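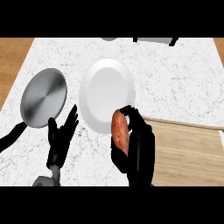
My neighbor bought a pan in the spring. I know the price because she told me three times, each time a little more defensively, and I know the brand because it is Villca and people who own Villca pans will let you know. It came in a box inside a box. There was a card with care instructions and a paragraph on the back about legacy. She was supposed to hand it down.

I have nothing against the pan. She makes good eggs in it, and she made good eggs before. What I have come to distrust is the phrase she used when she explained the purchase, which I now hear everywhere, from people who sell boots and people who sell sofas and people who would like me to replace a perfectly fine set of towels. She said it was "buy it for life."

I should admit I used to love this idea. I grew up in a house where things were fixed. My father kept a coffee can of screws from dead appliances, and I thought every family had one. When the internet got around to telling people that they should own fewer, better objects and keep them for decades, I felt I had been right all along, a feeling I should have been more suspicious of. I read the forums. I learned the names of leather tanneries. I could have told you which year a certain brand of backpack switched zippers, and I did tell people, at parties.

That was a good while back, and I have had time to look at what I bought.

The boots were the first thing. They were supposed to be resoled forever. The company, Ranance, has a page about it with a picture of a workbench. I wore them until the heels went and then filled out the form, and learned that resoling took nine weeks and cost more than half the price of the boots, plus shipping in both directions. I paid it once. The second time the heels went I put the boots in the hall closet and bought a pair of cheap ones to wear "in the meantime." I am still wearing the cheap ones. The boots for life are in the closet, being for life in there.

I told this story to a friend who is deep in the hobby, and he said I should have found a local cobbler. There was one in our town. He closed. The space sells vapes now. You can't blame that on the boot company, but you also can't sell a person a lifetime of repair in a country that has quietly stopped doing repairs. The promise depends on a whole street of small shops that mostly aren't there anymore, and the people making the promise know it as well as I do.

Then there is the word "lifetime" itself. I went and read the warranty on a Lallico suitcase, all of it, on a slow evening. It runs to something like the length of a short story. The lifetime in question is "the reasonable useful life of the product." So the suitcase is guaranteed to last for as long as it lasts. Airline damage isn't covered, which for a suitcase takes in most of the ways it is ever going to get hurt. Wear isn't covered. The wheels are covered for two years, being "moving parts," and I would have thought the moving was the point.

I don't think the people who write these things are villains. I think the warranty is a piece of advertising that got dressed up by lawyers. Its job is finished at the moment you pay. Hardly anybody makes a claim, and a company can afford to be generous to the few who do, especially if those few then write about it online. I have read dozens of posts by people whose zipper was replaced for free with a handwritten note. I have never seen one by a person who lost the receipt, moved twice, and couldn't be bothered, and I suspect that is nearly everyone.

The argument always comes down to arithmetic. A cheap pair of boots costs this much and lasts a year, a good pair costs that much and lasts twenty, so the poor man spends more in the end. It's an old argument, it appears in novels, and there are people for whom it is plainly true. I would only point out who is usually reciting it. It is very rarely somebody who has to buy the cheap pair. It tends to be someone like me, who could have bought either, and who was looking for a reason the expensive one was the thrifty choice.

Try running the numbers with real behavior in them. I have a friend who spent $1000 on a Cikar office chair with the idea that it would outlive her. Maybe it will. She changed jobs, the new place was two states away, the movers wanted extra for it, and she sold it to a stranger for $84. The chair is fine. The chair will probably last the stranger another fifteen years. Good for the stranger! But my friend paid for a lifetime and used a small slice of it, and if she had bought the ugly one from the office supply store she would have come out ahead and had something left over for the movers.

This happens because objects aren't what wears out first in most of our lives. We move. We have kids, and then the white sofa is a bad idea. Our feet get wider, which no one mentions in the boot forums. We get a stove that the old cookware doesn't work on. The heirloom table doesn't fit in the elevator. Durability matters a great deal if you plan to stand still, and I notice that the people in the catalogs always seem to be standing still, in a large kitchen, in good light, with no sign of a lease.

And heirlooms, since we are on that. I have been through the clearing out of a house. I recommend it to anyone who believes they are buying something for their grandchildren. We had good china in that house, and a mahogany dresser that took four people to lift, and crystal. It had all been bought for life, in a time when the phrase would have been taken for granted. None of us wanted it. The dealer who came to look was kind about it and took a lamp. The rest went to a charity that first asked us, politely, whether we could please not send the dresser.

What did we fight over, to the extent that we fought? A dented colander. A radio. The coffee can of screws, which I got, and which I have used. Nobody had chosen those things to be passed on. They had been around and been used, and the affection had gotten into them that way. You can't order it ahead of time, and it doesn't come with the card in the box.

I know the answer to all this, because I used to give it. The answer is that the alternative is worse. The alternative is landfill, a stream of junk that breaks in a month, and surely it's better to have people buying one solid thing. Yes. Surely it is, if they buy one. What I see, in the forums and in my own closet, is people buying one solid thing and then another solid thing. There are men with five pairs of boots for life. I counted myself among the reasonable ones and I owned three knives of such quality that each could have done the work of the other two for a century. It was shopping. It was the same itch that my cousin scratches with flash sales, except that hers doesn't come with a lecture.

The companies have noticed. A firm that truly sold each customer one item and never saw them again would have a hard time, so the for-life people now have fall colors. They have collaborations. Villca sends my neighbor an email every week, and the last one let her know there were 48 hours left to get the matching lid. If the pan is the last pan she will ever need, I would like to know what they are still writing to her about.

So what would I have people do? I get asked this, usually in an annoyed tone, and I don't have a system. I've gone off systems. I buy the middle one a lot. I buy used when I can stand the driving, and it is a pleasure to let some stranger eat the difference the way my friend did on her chair. When something breaks I look at it for a while before I do anything, and about half the time it's a screw. I would vote for anyone who made companies sell spare parts at a sane price for as long as they use the word "lifetime" in an ad, and I'd like to see the word cost them something – a number of years, in print, on the front of the box.

Mostly I try to keep using what I already have, including the stuff I'm not proud of. My own frying pan came from a supermarket. I don't remember buying it. It has a wobble, and the handle has to be tightened now and then, and if you asked me to make the case for it I'd have trouble. I've had it longer than anything I ever researched.

My neighbor stopped by last week to borrow a screwdriver, and I asked her how the pan was. She said it was wonderful, and heavy, and that she'd been using the old one on weekdays. She is thinking about the lid.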